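Build and Release Engineer, Version Control Migration (contract, remote)

Stillier is looking for an engineer to move our remaining source code out of a set of old version control servers and into Git. The contract is for 7 months with a possible extension. The work can be done remotely from anywhere within a few hours of Central European Time.

Posted October 22, 2020

About the work

Stillier makes scheduling and stock software for mid-sized warehouses. Our oldest product, Skorkar, has been in development long enough to have passed through CVS, then Subversion, and in one corner of the company a commercial system whose vendor no longer sells licenses. New projects have been in Git for years. The older ones have stayed where they were because they kept working and because the people who knew the branch layout were busy with other things.

We have now decided to finish the job. There are 77 Subversion repositories left, along with 5 Mercurial repositories that came to us when we bought Prumisov. Most of the Subversion ones are small and follow the usual trunk, branches and tags layout. We expect those to go through with a script and a check. The rest need a person.

The difficult repositories have one or more of these problems:

Projects that were renamed or moved to a different path partway through their history, sometimes more than once.
Tags that were committed to after they were created.
Merges done by copying files by hand, with no mergeinfo recorded.
Large binary files checked in next to source, including installer images and database dumps.
Externals pointing at fixed revisions of other repositories, which in turn have externals of their own.
Commit author names that belong to shared build accounts.
Log messages in mixed encodings, mainly Polish and German text saved as something other than UTF-8.
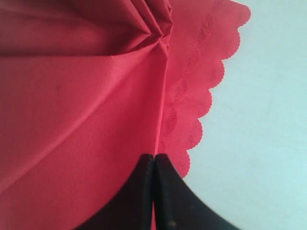 The full history has to come across for anything that ships to customers. We support old releases under contract and our support staff use annotate every day to find out when a line changed and which ticket it belonged to. For internal tools we are more relaxed, and for some of them a snapshot of the last revision will be enough. Part of the job is sitting down with each team and agreeing which kind of migration their code needs.

What you will do

Take an inventory of the remaining repositories and sort them by how hard they will be to convert.

Write and maintain the conversion scripts. We have an existing set written by Roman Górecki, who runs the build group and will be your manager. They use svn2git rule files for the larger repositories and git svn for the small ones. You may keep them, change them or replace them.

Build an author map from our directory, the old HR export and the ticket system.

Decide, together with the teams, what goes into Git LFS and what gets left behind in the archive.

Check each converted repository against the original. At a minimum this means comparing the full tree at every tag and at the head of each live branch. For Skorkar we also want a comparison at a sample of revisions in between.

Move the build jobs. Most of them run on Jenkins and some of them depend on the Subversion revision number, which gets stamped into the product version. We need a replacement for that number that sorts correctly and that support can read over the phone.

Keep the old revision numbers findable. Thousands of tickets refer to them. Our current idea is to store them in git notes, with a lookup page for people who don't use the command line. If you have done this another way and it held up, tell us about it when you apply.

Run the cutover for each team, including the freeze, the final conversion and the first day of support afterward.

Write short documentation for developers who have used only Subversion until now. Several of them have been here a long time and know their current tools very well. They have reasonable questions and will want clear answers.

What we need from you

You have migrated at least one large repository with a messy history to Git, and you can explain what went wrong and how you dealt with it.

You understand Git below the level of everyday commands: how objects and refs are stored, what rewriting history does to clones that already exist, how rename detection works and where it falls down.

You know Subversion well enough to read a dump file and to work out what happened in an odd commit.

You can write scripts that other people can maintain. We use Python and shell. Perl will be useful for reading some of what we already have.

You write clearly in English. Most of our decisions are made in writing, in tickets or on the wiki.

Useful but not required

Mercurial, especially named branches.
Jenkins pipelines.
Experience with Gerrit or another review system. We use Gerrit for the newer products.
Reading knowledge of Polish or German.

You don't need a degree for this position. We also don't ask for any certifications.
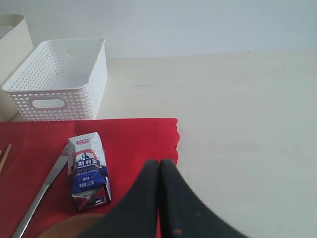 Reading time: 7 min

How the team works

The build group has 5 people, who look after the build servers, the package repository, the release process and the version control systems. You would be the only person working on the migration full time. Roman will work on it part time and can approve most decisions without asking anyone else. Outside the group you will deal mostly with the Skorkar team and with the former Prumisov developers, who still work as a unit and keep their own release calendar.

We have one call a week for the whole group. Other calls happen when they are needed. Cutovers are planned outside release weeks and we try to do them in the morning so that problems turn up while people are still at work. There is no on-call duty in this contract, though we ask that you be available during normal hours for the two working days after each cutover.

You will get a login on a dedicated conversion server with 128 GB of memory and fast local disks. Earlier trial conversions were run on a shared machine and were too slow to repeat often, so this was bought for the project. You may use your own computer for daily work or we can ship you a laptop.

Source code may not be copied to outside hosting services at any point. This includes private repositories on public platforms and cloud machines under your own account.

Schedule

The inventory and the small repositories come first. We would like the Mercurial repositories done next, while the people who set them up are free to help. Skorkar is last and has to be finished by the end of June, when support ends for the operating system the Subversion server runs on. The server will stay available read-only on an isolated network after that, but no new commits will be accepted.

If the inventory shows that this schedule is wrong, we would want to hear so early. The order of the smaller projects can be changed freely. The end date for Skorkar is harder to move.

Contract and pay

This is a full-time contract. You can be engaged directly as a contractor, or employed for the fixed term through Kołodziej, the payroll agency we use for staff outside our own country. The rate depends on experience and on which of these you choose. We will give you a figure in the first call, before you spend any more time on the application.

Invoices are paid monthly. Time spent in our interviews is not paid, but the practical task described below is.

How to apply

Send us a resume and a short letter through the form on our careers page. Please put "version control migration" in the subject field so that it reaches the build group. In the letter, describe one migration you have worked on: how big it was, what tool you used, what the hardest part of the history looked like, and what you would do differently now. A page is plenty. If you can't name the employer or customer, leave the name out.

We read applications as they come in and will close the posting when we have filled the position. Everyone who applies will get a reply.

The process has three steps:

A call with Roman Górecki to talk through your letter and answer your questions about the work.

A paid practical task. We give you a small Subversion dump with several of the problems listed above and ask you to convert it, with notes on what you found and what you chose to do about it. There is more than one acceptable result. We are mostly interested in the notes.

A call with two developers from the teams you would be working with.

Applications from agencies will not be considered. Two people who want to share the contract may apply together, provided that one of them is the named contact and both complete the practical task.

Questions about the position can be sent through the same form. Please mark them as questions so they are not filed as applications.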